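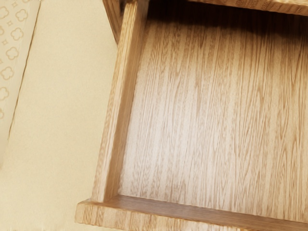 Figure 3. Open drawer in the simulated test room, gripper out of view.

Skikuneck > Papers > Section 4.2

We ran 18 trials each of the Oller and Maglaya grippers. Oller came out ahead by 7. We doubt this tells us much: both were tested in simulation only, and a simulated cable is a poor judge of grip.

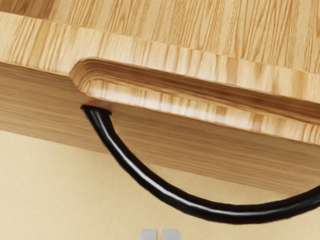 Would a different controller change the ranking?
Possibly; we used Emero throughout and tried no other.

Contact the authors | © Skikuneck | Back to top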